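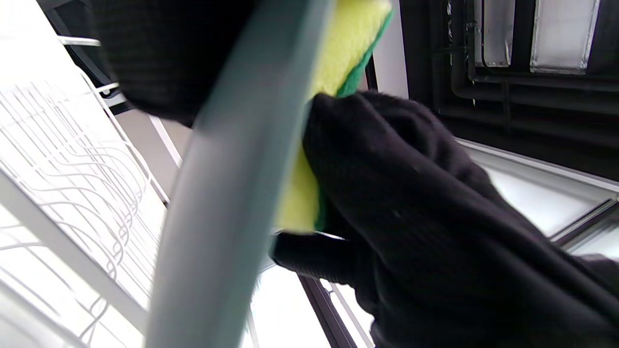 4. Washing up by hand

The Mosstead set comes with a two-sided sponge, and I get more messages about which side to use than about anything else in this guide! So let's sort that out before you fill the sink.

Before you start

You'll want your sponge, a squirt of detergent and the dish rack from section 2 set up beside the sink. Wear gloves if you like them (I do, my hands hate detergent). Knit ones soak straight through, so pull a rubber pair over the top if you're going to be at it for a while.

Washing the plates

1. Run warm water over the sponge and squeeze it until the foam goes springy. A brand new one can take 2 or 3 squeezes before it wakes up.

2. Put a drop of detergent on the foam side. One drop – Tươi Tôn, who tested the glazes for me, reckons most of us use far too much, and I'm as guilty as anyone.

3. Start with the glossy plates and use the foam only. Go round the rim first, then work in to the middle, then flip the plate and do the foot.

Caution: keep the green side away from glossy colours. It won't wreck a plate in one go, but the shine goes dull over time and there's no bringing it back.

4. For baked-on bits, soak the plate first and have another go with the foam. If it still won't shift, leave it overnight.

5. Hold the sponge between your thumb and fingers with the scourer uppermost, so the foam is what meets the plate.
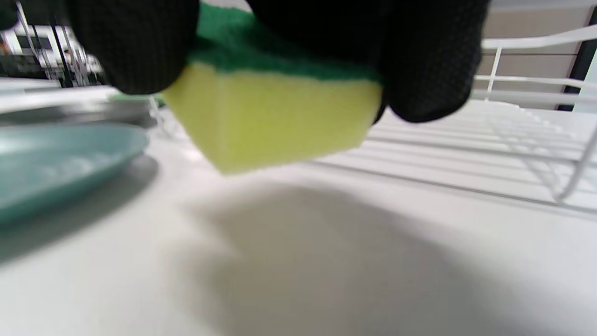 6. Rinse under the tap, back and front, and stand each plate in its own slot in the rack. Big ones go at the back.

Washing handles and other long things

1. Fold the sponge round the handle with the foam on the inside and slide it along from one end to the other.

2. Turn the handle a bit and do it again. Grip gently, as wet handles love to shoot out of your hand and into the good glasses.

Note: Niall Semple asked whether the sponge can go in the dishwasher. Top rack, yes, but the foam gets crumbly sooner. I just rinse mine, wring it out hard and stand it on its edge to dry.

Replacement sponges come in packs of 3. Swap yours when the foam starts to tear or it smells a bit off.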